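O meu primeiro outono com composteira 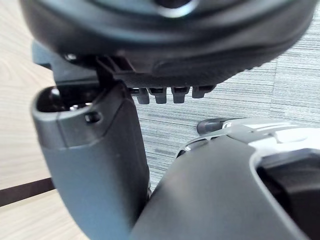
Faz tempo que eu queria escrever sobre composto e fui adiando, primeiro por preguiça e depois porque achava que não tinha nada de novo para dizer. Mas esta semana abri a composteira do fundo do quintal e fiquei tão contente com o que encontrei que larguei a pá ali mesmo e vim para o computador (com terra debaixo das unhas, o teclado que me perdoe).

Começo pelo cheiro! Quem nunca fez compostagem imagina sempre lixo azedo, e eu também imaginava. O meu cheira a mato depois da chuva. Passei uns bons minutos com a mão enfiada naquilo, esfarelando, procurando as cascas de ovo que são sempre as últimas a sumir. Ainda estavam lá, claro. As cascas de ovo vão sobreviver a todos nós.

Tudo começou com um livrinho chamado Humus, da Ilze Laur, que uma prima me emprestou e que eu ainda não devolvi. É um livro fino, com desenhos a lápis, e a autora escreve sobre minhocas como outras pessoas escrevem sobre os filhos. Tem um capítulo inteiro sobre folhas secas. Li esse capítulo duas vezes e saí juntando folhas pela rua com um saco, para grande alegria da minha filha, que tem idade para sentir vergonha de mim e não perde uma oportunidade.

A receita da Ilze é 3 partes de material seco para 1 de material úmido. No começo eu fazia tudo ao contrário: jogava borra de café, casca de banana, resto de alface, mais alface (comemos muita alface), e quase nada de seco por cima. Resultado: uma papa escura, pesada, cheia de mosquinhas. Quase desisti. Aí rasguei umas caixas de papelão, misturei com as folhas que tinha guardado, revirei tudo com o garfo do jardim e deixei a pilha em paz. Em 15 dias já era outra coisa, solta, escura do jeito bom.

Outra coisa que aprendi foi a não regar por reflexo. Eu passava com o regador e dava um golinho para a composteira também, coitada. Agora pego um punhado e aperto na mão: se escorre, ponho papelão; se esfarela feito biscoito velho, ponho água. O ponto certo parece o de uma esponja bem torcida.

O que eu não ponho: carne, queijo, comida com óleo. Cítricos eu ponho, sim, picados e em pouca quantidade, e sei que isso dá briga em qualquer grupo de jardinagem. As minhas laranjas desapareceram sem reclamar. Também ponho os saquinhos de chá depois de tirar o grampo, e foi assim que descobri que uma das marcas que eu comprava usava um saquinho que não se desfaz nunca. Encontrei vários deles intactos, parecendo pequenos fantasmas. Mudei para chá solto e adorei a mudança, o gosto é muito melhor!

Sobre picar: vale a pena, e muito. Um talo de couve inteiro fica lá meses, olhando para a gente. Picado com a tesoura de poda some rapidinho. Deixo uma tesoura velha pendurada num prego ao lado da porta da cozinha só para isso, e virou um daqueles gestos de fim de dia de que eu gosto, com o balde no pé e o rádio ligado lá dentro.

E o destino disso tudo? Os tomates, em primeiro lugar. Peneirei 2 baldes e espalhei em volta dos pés, sem encostar no caule. Um tanto foi para os vasos de manjericão da varanda, que andavam amarelados, e outro guardei num saco furado para a minha vizinha de cima, que cultiva uma jabuticabeira em vaso com uma dedicação que me comove. Ela me deu 20 mudas de cebolinha em troca. Eu não tinha lugar para tanta cebolinha, então agora tem cebolinha entre as roseiras e ficou lindo.

Em outubro quero montar uma segunda pilha, só de folhas, daquelas que a gente esquece num canto por um ano inteiro. A Ilze chama isso de "ouro de preguiçoso" e acho que nunca um apelido me serviu tão bem. Já escolhi o canto, atrás do limoeiro, e já avisei em casa que ali ninguém mais encosta bicicleta.

Se alguém por aí faz composto em apartamento, me conte como se arranja com o espaço. Minha irmã quer começar na lavanderia dela e eu, que só sei fazer no quintal, fico dando palpite sem saber. E se tiverem um bom truque para as cascas de ovo, quero muito ouvir também. Já tentei esmagar com o rolo de macarrão e foi casca para todo lado.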